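Furnelis bamboo set review: the cutting board and the mug tree, after a year of daily use

March 28, 2023
By Yannick Joly

We use cookies to remember your preferences and to count visits. By continuing to read you agree to our cookie policy. Manage settings.

I bought the Furnelis board first and the mug tree a few weeks later, and I'm going to review them together as they've spent their whole lives within arm's reach of each other. The short version is that I love both of them, one a bit more than the other, and I'd buy them again tomorrow!

Some background. Our kitchen in Trillesent is small, with one short run of counter and one cupboard door that bangs into the fridge, so most of the chopping happens at the table. I wanted a board I could carry over there with food on it and a place to put mugs that wasn't the cupboard. I'd been through a thick maple board (lovely, far too heavy), a plastic one that went gray, and a rack on the wall that pulled its own screws out.

The board is the one I reach for every morning. It's a plain rectangle of bamboo, a warm honey color, with the strips showing in the grain, and there's a curved metal handle on the right side. I thought the handle was decoration when I ordered it. It's the best part! You get a proper grip, you can tip the board over a pan with one hand and hold the door with the other, and it hangs from a hook without needing a loop of string. There's lettering near the left edge, pretty faint, and I've stopped seeing it.

It cuts nicely too. Bamboo is harder than I expected and my cheap knife does go dull a little sooner on it, so if you're precious about your edges, keep a softer board around for the big jobs. For fruit, bread, herbs and cheese it's great. Oranges are what we cut most in this house (my daughter eats them in rounds, never in wedges, no idea where she got that) and the juice wipes off fine if you're quick. There's no juice groove, so with anything really wet I slide a dish towel underneath first.

Mine gets a rinse, a wipe and then a stand on its edge to dry. I oil it when it starts looking pale. I did leave it flat in a puddle overnight once and it came up with a slight bow, which went away again after a couple of days standing up - I got lucky there, I think.
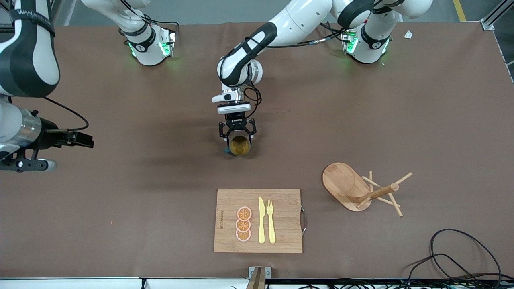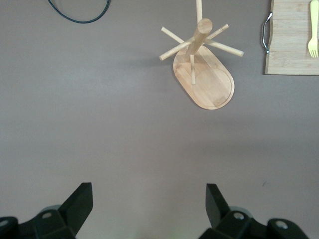

Orange slices on the board in the first picture, and the mug tree from overhead in the second.

Now the mug tree. It's bamboo as well, a shade paler than the board, and the base is a long oval instead of the usual little circle. I was skeptical about that. The round-based one we had before took up less room, but it fell over whenever you took the mugs off in the wrong order, and this one just doesn't. The post is good and thick, and the pegs are round dowels that come out in different directions, so handles don't tangle with each other nearly as much as I'm used to.

There's also a shallow ring cut into one end of the base, where you can set a cup down. I use it constantly! My espresso cup lives there, and on weekends it holds the egg cup. It's a small idea and I wish more makers had it.

Assembly is easy but read the leaflet. I pushed the pegs in dry, and one of them worked loose by April of last year. A dab of wood glue fixed it for good. Big mugs are the other thing to watch. My 400 ml ones hang fine, but the giant 608 ml soup mug my brother brought back from Cabanatuan sticks out so far that it blocks the peg next to it. That one has gone back in the cupboard.

I had the Flirnholm tree on loan from my sister for a month to compare. It's heavier and has a nicer finish, very smooth, but no ring on the base and the pegs are short, and I kept knocking mugs off it. She's welcome to it.

Which to get, if you only want one? The board, no question. It's the thing I'd replace the same day if it broke. The tree depends on your mugs and your space - measure the counter first, and remember the mugs stick out well past the base.

Board: 5 out of 5. Mug tree: 4 out of 5, and it would be a 5 if the pegs came already glued.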